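Carbon bench notebook, Thursday

8:15. Kulap in before me, which never bodes well. The Idell chamber on the peat cores had flatlined at 2 in the morning. She had already done the sensible thing and unplugged it. I did the unsensible thing and plugged it back in to see. It flatlined again, so now we have a replicate.

Wrote up last night's numbers by hand while it sulked. Of the 7 cores from the Kubiak bog, five are giving off CO2 at a rate you'd expect from drained peat left at room temperature. Core 3 is taking it up. In the dark. With no plants on it. Either we have found the cure for climate change in a plastic tube or the seal leaks. I have ordered a seal.

Core 6 still smells like a boat. No entry for smell in the template, so it goes here.
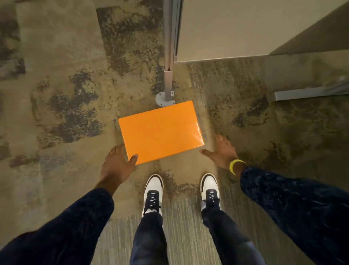 10:30. Facundo says the leak could be on the reference side, in which case every number since Monday is wrong by the same amount and we can subtract our way out of it. I like this theory very much and don't trust it at all. Test: swap the reference line with the one on the Dromico unit, run a sealed blank, see who drifts.

Blank 1: drift down, slowly.
Blank 2: drift down, same slope.
Blank 3: flat. I had leaned on the fitting.

So it's the fitting. Leaning on it is not a method, though Facundo offered to draw up a rota.

Noon. Call with Frøydis Hedlund at the Hesby end. Their water table loggers are fine, their cores are fine, their seals are presumably polished nightly. She wants our drained-versus-rewetted comparison before December. I said yes in a voice I hope carried over the line. She also asked if we had corrected for chamber volume after trimming the cores. Long pause on our side. We trimmed 2 of them. The correction is small but it goes the wrong way for the result everyone likes, so it has to go in.
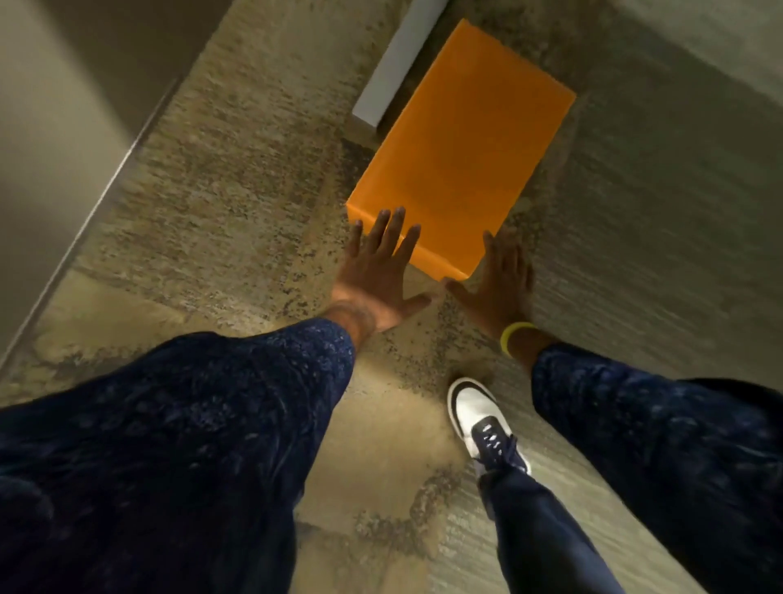

Orange box on the floor, hands on the way down to it.

2:40. New fitting on, borrowed from the methane rig, to be returned before Štefánia notices. Leak check with the span gas at 800 ppm: held for the whole run. Core 3 back on the chamber. It now gives off CO2 like all its neighbors. Goodbye, prize.

3:10. Štefánia noticed.

4:00. Eduard Jelínek came by with questions on the methods section. He'd like us to stop writing "room temperature" when the room swings 5 degrees between breakfast and lunch. Fair. The peat certainly cares, and warmer peat breathes harder, which is more or less the whole point of the project. Moved the temperature probe from the windowsill, where it had been logging the sun, to inside the core rack.

To do:
- rerun cores 1 to 4 with the new fitting
- volume correction for the trimmed ones, both versions in the sheet, labeled this time
- find out whether Monday's data can be saved (Facundo thinks so, see above re: trust)
- proper fitting for Štefánia, with cake
- somebody please label the tubing. Blue tape is reference. Blue tape is also sample.

Chamber left running overnight on core 5.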